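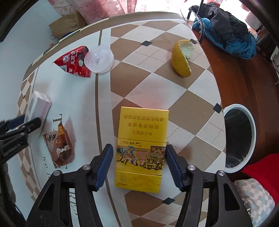

Greifer an der gelben Zigarettenschachtel, dahinter eine halbe Zitronenschale und ein roter Snackbeutel.

Wer bei Gruson Aufnahmen macht, räumt vorher nicht auf. Seit Juli sammelt die Firma aus Terkirberg Beispiele, aus denen ein lernendes System das Abräumen von Tischen ableiten soll. Das Vorhaben trägt den Namen Kiani. Gearbeitet wird mit einem Greifer, den ein Mensch in der Hand führt: zwei schwarze Finger, an den Spitzen dunkelblaue Polster. Der Roboterarm, der die Bewegung später ausführen soll, steht in einer Werkstatt in Pollum und wird für die Aufnahmen nicht gebraucht.

3.807 Durchgänge lagen bis Donnerstag, 5. August, vor. Jeder beginnt mit offenen Backen und endet, wenn der Gegenstand abgelegt ist. Misslungene Griffe werden nicht gelöscht, sie bekommen eine eigene Kennzeichnung. Aussortiert wird nur, was sich nicht auswerten lässt, etwa wenn die Hand zu schnell geführt wurde.

Schwierig sind vor allem die leichten Dinge. Ein durchsichtiger Plastikbecher, der auf der Seite liegt, hebt sich kaum vom Tischtuch ab. Eine zerknitterte Verpackung bietet bei jedem Versuch eine andere Kante. Schachteln gelten als einfach, doch auch bei ihnen kommt es auf den Winkel an — setzt ein Finger zu früh auf, dreht sich die Packung weg.

Eine Schicht an der Tischkante dauert fünf Stunden, mit zwei Pausen. Danach werden die Aufnahmen gesichtet und beschriftet, was meist länger dauert als das Greifen selbst. Als Nächstes sind 1.000 Durchgänge mit Besteck geplant. Die Tischtücher sollen dabei häufiger wechseln, auch gemusterte bleiben im Einsatz.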